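Ordnung und Pflege am häuslichen Arbeitsplatz
Merkblatt der Verbraucherberatung Birska, Stand: Freitag, 6. März 2026
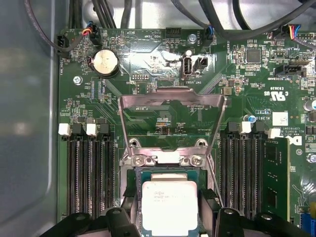
Hauptplatine in einem Computergehäuse, links oben die Knopfzelle in ihrer runden Halterung.

Der Arbeitsplatz zu Hause wird täglich genutzt und doch selten gründlich gereinigt. Die folgenden Hinweise gelten für Schreibtische, Ablagen und übliche Bürogeräte in Privathaushalten.

Tischflächen
Geölte Platten werden nebelfeucht in Faserrichtung abgewischt und sofort getrocknet. Einmal jährlich, am besten im Januar bei trockener Heizungsluft, ist eine dünne Schicht Pflegeöl aufzutragen. Überschüssiges Öl nach 30 Minuten mit einem fusselfreien Tuch abnehmen. Ölgetränkte Tücher können sich selbst entzünden - sie sind ausgebreitet im Freien zu trocknen. Lackierte Flächen vertragen lauwarmes Wasser mit wenig Spülmittel; Scheuermilch hinterlässt matte Stellen.

Tastatur und Bildschirm
Geräte vor der Reinigung ausschalten und vom Netz trennen. Krümel lassen sich durch Umdrehen und leichtes Klopfen entfernen, Fettspuren auf den Tasten mit einem angefeuchteten Mikrofasertuch. Reinigungsmittel niemals direkt auf den Bildschirm sprühen.

Computergehäuse
Staub an den Lüftungsöffnungen mit einem weichen Pinsel lösen. Wer das Gehäuse öffnet, beachtet die Anleitung des Herstellers und berührt zuvor ein geerdetes Metallteil. Netzteile bleiben geschlossen.

Papier und Ablage
Unterlagen stehend in Mappen aufbewahren, mit etwas Abstand zur Außenwand. Eine Luftfeuchte unter 60 Prozent und etwa 21 Grad sind für Papier und Raumnutzer gleichermaßen geeignet. Verbrauchte Batterien gehören in die Sammelbox im Handel oder auf den Wertstoffhof.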